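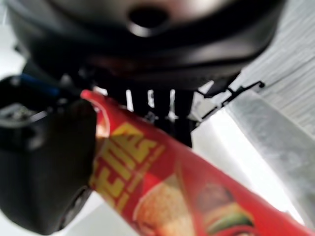 **Snack prices to rise at Singate station kiosks**

November 7, 2023

Crisps and other packaged snacks will cost more at the kiosks in Singate station from next week. Raltetti, the firm that runs all four, said most bags would go up from 50p to 60p. Hot drinks and newspapers stay at the same price.

The company last raised its snack prices in March. It said its main supplier, Zancombe, had put up its charges again and that rent at the station had also risen.

The kiosk on platform 19 will close an hour earlier on weekdays under the same changes. Opening times at the others are not affected.

Season ticket holders will still get money off hot drinks before 9am. New price lists go up at the counters on Monday.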